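Search posts
Search
Clear

Đức Ninh
January

Finished moving my notes out of Lendosow last night. It took 12 evenings. Writing down how it went while I still remember.

I had 114 notebooks in there, going back to college. Recipes, apartment leases, reading notes, one long list of paint colors. I had stopped being able to find anything.

The export button gives you one big zip. The files inside are named by the date you last opened them - the title is buried in the first line. So step one was renaming.

Khoa Lục told me to rename by hand for the first day before trying a script. Good advice. By the end of that day I knew which notebooks I was going to delete anyway.

I deleted a lot. Old class schedules, meeting notes from the job at Serrano, three copies of the same packing list.

Attachments were the slow part. Lendosow drops them all in one folder with no link back to the note they came from. I opened them one at a time and typed a plain name for each.
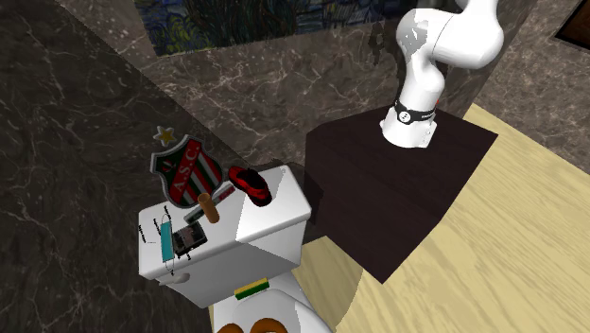
white arm on dark brown pedestal, render. filed under "misc"

"Misc" was supposed to be temporary. It is now the second biggest folder I have. I'm leaving it.

Everything went into Skuleo in the end. I tried Rolo for 2 days and liked the editor, but search ignored anything inside a PDF, and most of my leases are PDFs.

My folders now: Home, Money, Reading, Work, Misc. No folders inside folders. If a note could go in two places it goes in the first one I think of.

Tags did not survive the move. I had plenty and used 3 of them. I typed those back in by hand.

For anyone about to do this: export a single notebook first and open every file in it. I exported the whole account and had to start over when I saw the tables had come out as plain text.

Still have to cancel the Lendosow plan. It renews at the end of the month.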